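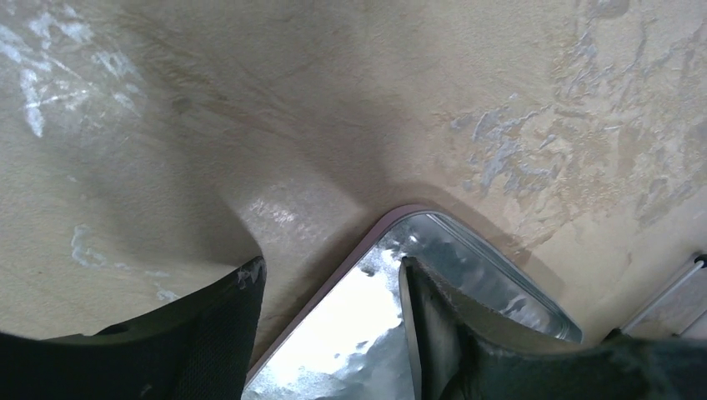 Pritora gets a Game Boy port, cartridge out in September

10 May 2023

Good news for anyone who still keeps an Amiga hooked up in the den. Pritora, the cave-digging puzzle game that came and went on the Amiga without much noise, is being remade for the original Game Boy. Real cartridge, real box, folded map inside. The group behind it is Plenuda, the same small outfit that put out the Irholm conversion last year.

Quick refresher if you missed it. You play a surveyor stuck at the bottom of a flooded mine. Dig up, don't drown, don't drop a rock on your own head. Water follows you through every tunnel you open and it does not wait. The Amiga version had 37 levels and a password system that mixed up zero and the letter O, so plenty of us never saw the back half.

The port keeps 22 of those levels as they were and adds 7 new ones built for the smaller screen. The rest are gone, mostly the wide ones that needed a scrolling view the Game Boy couldn't keep up with once the water got moving. Passwords gone too -- battery save now, three slots.

Code is by Dalia Ait Ali, who started on it as a weekend test to see if the water routine would even run. "It ran at maybe four frames a second," she told us by email. "I threw out the whole thing and did the water in rows. It looks a bit chunkier but it plays right." She says the hardest part was the sound, as the old tune used four channels of samples and she had to rework it by ear.

Music credit on the new one goes to Đorđević, who also did the title theme for Irholm. Three of the level tunes are brand new. The ending tune is the old one, slowed down.

We had a short go on a preview build. Controls feel tight, digging is on A, ladder on B, and you can finally look down before you jump. Water is readable even on an old non-backlit screen, which was my main worry. One crash on level 12 when two rocks landed in the same spot, Plenuda says thats fixed in the current build. Level 9 is still mean. Same dead end by the pump, same trick to get out of it.

No color mode. It will run on a Game Boy Color but you get the standard palettes, nothing more. Works fine on the Super Game Boy, no custom border at the moment though one is being talked about.

First run is almost 90 copies, so very small. A second run depends on how fast those go. Digital ROM will be sold seperately a few weeks after the carts ship, and a one-level demo should be up before then.

Price not set yet. Pre-orders open over the summer through Plenuda's own shop page -- we'll add the date when we have it.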